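Rurstead Arts Centre opens its doors to painter Aiman Sitompul this May

For release in May

The Rurstead Arts Centre is very pleased to announce that Skurkton painter Aiman Sitompul will bring his largest solo exhibition so far to the Nindow Gallery this May. The show is called Kitchen Weather, and it gathers 40 paintings and a wall of small charcoal drawings made over several winters in the back bedroom he uses as a studio.

People who have followed Aiman since his early group shows will know his colours well: the mustard yellows, the soft greys, the sudden bit of orange in a corner. What may come as a surprise is the size of the new work. The biggest canvas, Sunday Roast for Nine, is 245 centimetres wide and had to be carried down the stairs of his building on its side, with two neighbours helping and a third holding the dog.

"I paint what I can see from my chair, and mostly that's been the kettle, the window and whoever's come over to talk," says Aiman. "I used to think I'd run out of things. Then my aunt moved in and rearranged all the cupboards, and I had another year's worth of pictures (she's very proud of this, and she'll be at the opening to tell you so)."

The exhibition has been hung in loose groups by time of day, starting with the early morning pictures near the front door and finishing with the lamplit ones in the long room. Visitors are welcome to wander through in whatever direction they like, and there are plenty of benches for anyone who'd rather sit with one painting for a good while.
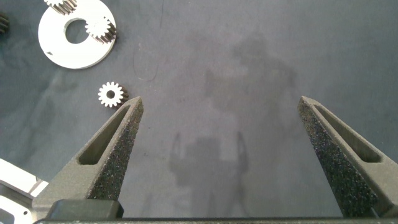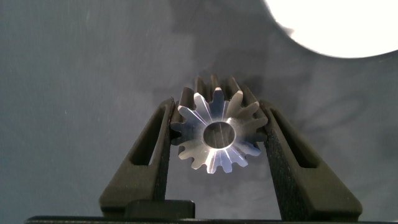
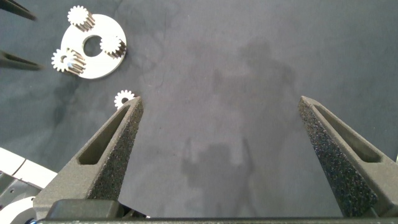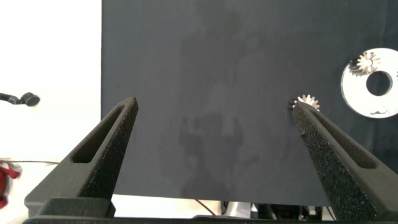
Opening afternoon and artist's talk

The exhibition opens on a Sunday at 2 p.m. with tea, coffee and far too much cake. Aiman will give an informal talk at 3 p.m. in the long room, followed by questions and, if the weather's kind, a bit of a gathering in the courtyard. The long room seats up to 50, so please come early if you'd like a chair. Admission to the gallery and the talk is free.

Drawing mornings

Aiman will also lead a series of relaxed drawing mornings while the show is on. Everyone works from ordinary household things, and beginners are every bit as welcome as people who've been drawing all their lives. Paper and charcoal are supplied. Bring an apron or an old shirt, and a favourite cup or jug if you have one you'd enjoy drawing. Places can be booked at the gallery's front desk.

Catalogue

A softcover catalogue has been printed by Nasution Press in an edition of 200, with colour plates of all the paintings and a long conversation with the artist about his family, his favourite brushes and his feelings on white walls. Copies will be for sale at the desk, and Aiman has kindly agreed to sign them on opening afternoon.

Media enquiries

Interviews with the artist can be arranged through the Rurstead Arts Centre office. Writers and photographers who'd like a quiet look at the exhibition before it opens should get in touch with the office to set a time.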